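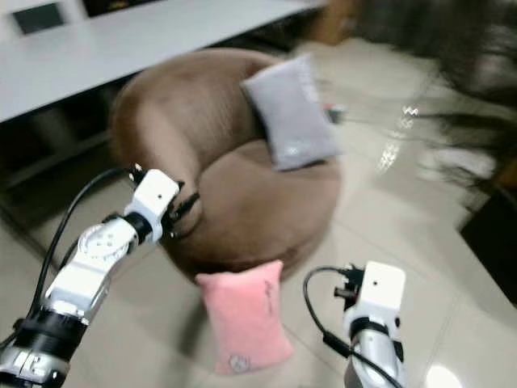
A round brown chair and two small cushions, one gray and one pink.

Lomside patch trims Escobar, and my deck is crying

So the new Lomside balance patch went live at 7 this morning, and yes, they finally touched Escobar! The card now costs one more mana and only copies the spell on your left, so the double-copy turn that's been wrecking ladder since March is gone. I play that deck (sorry, everyone), and I still think it's fair. My first few games felt slower, but I never felt helpless.

Harnel went the other way. It keeps its taunt and gets one extra health, so it finally survives the cheap board clears. I'd put it straight into any midrange list – try it next to the small healers and see how annoying it gets.

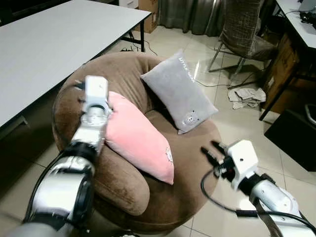 Refunds and the Brener Open

If you crafted Escobar, you can dust it for the full 800 until the next patch, and golden copies of the smaller cards give back up to 400. I took the dust and ran.

The patch also lands right before the Brener Open, which has 1,625 sign-ups this time. Deck lists lock at noon the day before round one, and the new card text counts, so check your old lists before you submit. I'm bringing Harnel and hoping for the best – there's a list in the comments if you want to pick it apart.

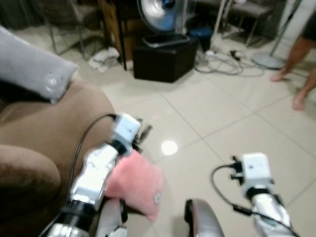

Something soft and pink over the tile floor.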